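Setting up a pick task in the Bassey sim kit

Quick notes, second install this week so writing it down while I remember. Kit is Bassey, from Unditz. Trial license is good for 48 hours of sim time, paid one is 286 a year. I'm on the trial.

What you need: the Bassey installer, the Taddale room pack (seperate download), a decent graphics card.

1. Install Bassey first, then the room pack. Other order and the rooms don't show in the menu. Restart once.

2. New project - Tabletop - pick a room. I use the bedroom ones, more clutter in the background.

3. Add the arm. Base goes on the floor beside the table. Leave the mount height alone for now.

4. Drop your objects in. Start with two or three, no more. Check each has collision turned on - the little box icon in the object list.

5. Set grasp width. Default was too wide for small stuff. 38 mm worked for me. Save it as a preset or you'll type it in again every time.

6. Hit Run, 200 steps, then pause and look before you do a full batch.

Arm goes through the table? Base is too close, slide it back and rerun. Objects jitter - lower the contact stiffness a notch. Rhea Fajardo's post on the Dikton forum has a table of values, go by that. Shivam Pant has a script for renaming the output folders too, havent tried it.

Lighting is the last thing to set, and I'd leave the shadows on even though it slows things down. Easiest way to check what the gripper is up to over the table. With the small vessel under the fingertips and the arm paused, the shadow of both lands on the near left part of the wood, fingers spread and all. Bowl and mug stay at the far end, well out of the way. Happy with the layout, save the project and start the batch.
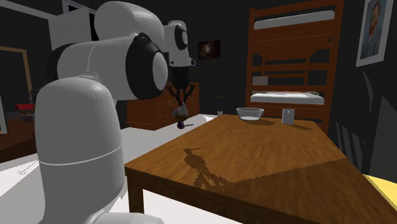
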